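Used cooking oil, or how I got hooked on what comes out of a fryer

5/4/18

I've been meaning to write about biodiesel for ages and now I finally have a proper excuse, because the Podgate depot has started running its buses on old chip fat!

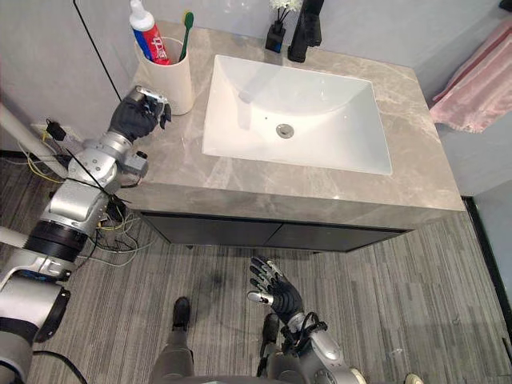 Well, a blend of it anyway. The depot held an open morning and I was there before the gates were unlocked (I know, I know). Stunderia, the firm that supplies the fuel, collects used oil from cafes and takeaways all along the coast, filters out the crumbs and batter, and then reacts what's left with methanol. You end up with two things, biodiesel and glycerine, and the glycerine gets sold on as well. I must have asked the poor woman on the stand twenty questions and she answered every one.

So far they've got 8 buses on the blend. The depot's board said 2,358 litres had been used since the trial began in November, which is small beer for a bus company, but still – that's a lot of haddock suppers. One of the mechanics told me the filters needed changing more often in the first few weeks, as biodiesel loosens all the old muck in the tank. After that they settled down nicely.

Cold weather was the thing I most wanted to hear about. Fuel made from used oil can go cloudy and thick when the temperature drops, so they cut the share of it in winter and put it back up in spring. Simple enough, and the drivers said they couldn't tell the difference.

And then we got a ride! Out past the Harawira roundabout, up Munda Hill with a full load of people, and back again in around 5 miles of pure joy. Everybody asks whether the exhaust smells of chips. I stood behind the bus for longer than was sensible and I'd say faintly, yes, more like doughnuts. My other half disagrees and says it smelt like a bus.

They're hoping to do another open morning once the new storage tank is in. I've already put my name down.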